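Início > Revista > Número temático: Léxico e vida doméstica > Artigo 2
Tempo de leitura: 5 minutos
Última atualização: fevereiro

3. Os nomes que ninguém pede ao balcão

Volto agora aos catálogos, que foi por onde isto começou e onde perdi mais horas do que devia. O corpus de partida tem 3134 designações comerciais de cor em português, recolhidas em dois sítios muito diferentes: as tabelas de tintas de parede da Zirnetti e as cartas de fios da Olleck (lãs, algodões e umas misturas que eu nem sabia que existiam). A Firdevs Dönmez tratou da parte dos fios e eu fiquei com as tintas. Comparámos as etiquetagens no fim e discutimos bastante por causa do «areia», que ela punha nos amarelos e eu nos castanhos. Ficou nos castanhos, mas com uma nota.

Por designação entendo tudo o que vem impresso junto da amostra, tal e qual, com erros e tudo. «Azul Noite» e «Azul da Noite» contam como duas entradas. Sei que há quem prefira juntar variantes deste género, e percebo porquê, só que a preposição me interessava: nas cartas mais antigas ela aparece com alguma regularidade e depois vai-se sumindo, até sobrar aquela fila de nomes encostados uns aos outros que hoje nos parece normalíssima. Quem diz «verde-garrafa» já não pensa na garrafa. Quem lê «Verde Claustro» numa lata pensa no claustro, ou pelo menos pára um segundo a pensar que claustro será aquele.

Das designações todas, 1734 não contêm nenhum termo básico de cor. Nem azul, nem verde, nem branco, nada. São coisas como «Fim de Setembro», «Linho Cru», «Chávena» ou o meu preferido, «Sesta». Este grupo distribui-se muito mal pelo espectro, e foi aí que comecei a achar graça ao assunto. Os vermelhos quase não precisam dele (há sempre um «Vermelho Qualquer-Coisa» à mão), os azuis precisam pouco, e depois chega-se aos tons apagados do meio da tabela e é uma festa. Tudo o que fica entre o bege, o cinzento e o castanho recebe nome de tecido, de pedra, de bebida ou de estado de espírito.

A segunda parte do trabalho consistiu em perguntar às pessoas que nome dariam elas a esses mesmos tons. Usámos o formulário do Urkel, em linha, com resposta livre e sem limite de tempo. Tivemos 1012 respondentes, todos falantes de português europeu, embora a distribuição por idades tenha saído torta: muita gente entre os vinte e os trinta, poucos acima dos sessenta. Pedi à minha mãe que divulgasse entre as amigas e a coisa melhorou um bocadinho, o que não chega para chamar equilibrada à amostra.

Nos tons saturados as respostas foram curtas e concordantes. Nos apagados, cada um disse o que lhe veio à cabeça. Para um castanho-acinzentado baço, da família do que enche o fundo da Figura 2, recebemos «cinzento», «castanho», «bege escuro», «toupeira», «cor de burro quando foge» (muitas vezes, e com gosto), «taupe» em quatro grafias diferentes e um «sei lá» que resolvi manter no corpus. Com os pretos e quase pretos passa-se o contrário: toda a gente escreve «preto» e, quando muito, acrescenta «baço» ou «carvão».

Figura 2. Castanho-acinzentado liso e preto mate.
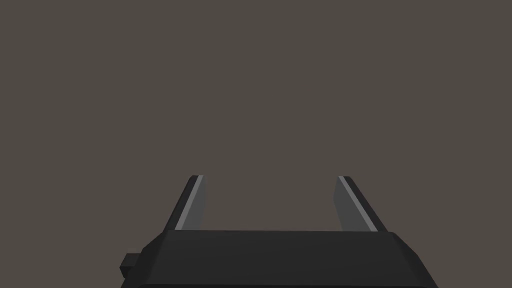

Mas então as pessoas usam os nomes dos catálogos quando falam de cores? Usam-nos muito pouco, e quase sempre só enquanto têm a carta à frente; passada a compra, voltam ao «bege» e ao «cinzento» de sempre.

Esta resposta vem sobretudo das entrevistas de seguimento, que foram poucas e que fiz quase todas ao telefone, ao fim da tarde. Uma senhora que tinha pintado a sala de «Linho Cru» falou comigo uma boa meia hora sobre a parede e chamou-lhe sempre «o creme». Quando lhe li o nome da lata riu-se e disse que sim, que era isso, que o tinha num papel na gaveta. Com os fios a história é outra. Quem faz malha precisa do nome para voltar a encomendar o mesmo novelo, de modo que o nome (ou o número do lote, nos casos mais sérios!) vai ficando na memória. A Firdevs, que faz malha, acha isto óbvio e aborreceu-se um pouco por eu querer dedicar-lhe um parágrafo.

Convém dizer alguma coisa sobre «cinza» e «cinzento», porque os revisores me vão perguntar. Nos catálogos ganha «cinza», de longe, e nas respostas livres ganha «cinzento». Podia ser influência das edições brasileiras das tabelas, podia ser só falta de espaço na etiqueta, e suspeito que haja um pouco de cada. Tesfamariam, no trabalho sobre rótulos bilingues que discuti na secção anterior, inclina-se para a hipótese do espaço. Eu fui medir etiquetas com uma régua durante uma manhã inteira e não fiquei convencida, mas também não tenho dados para dizer o contrário, e a régua era de escola.

Outra coisa que me escapou ao princípio foram os adjectivos. «Suave», «quente», «antigo» e «natural» aparecem colados a quase tudo, e nas respostas do inquérito praticamente só sobrevive «claro» ou «escuro». «Antigo» é o mais esquisito dos quatro. Rosa antigo toda a gente reconhece, e as entrevistadas sabiam explicar-me que era um rosa com pó. Já «Verde Antigo» deu respostas que iam do azeitona ao menta, e duas pessoas descreveram-me o mesmo frigorífico dos avós com cores que não podiam ser a mesma.

Falta tratar os nomes de comida, que deixei de fora desta secção de propósito. São muitos, portam-se de maneira diferente nas tintas e nos fios, e o «salmão» sozinho dá trabalho que chegue. Passo a eles em 3.1, juntamente com o problema das amostras que mudaram de nome entre edições sem mudarem de referência.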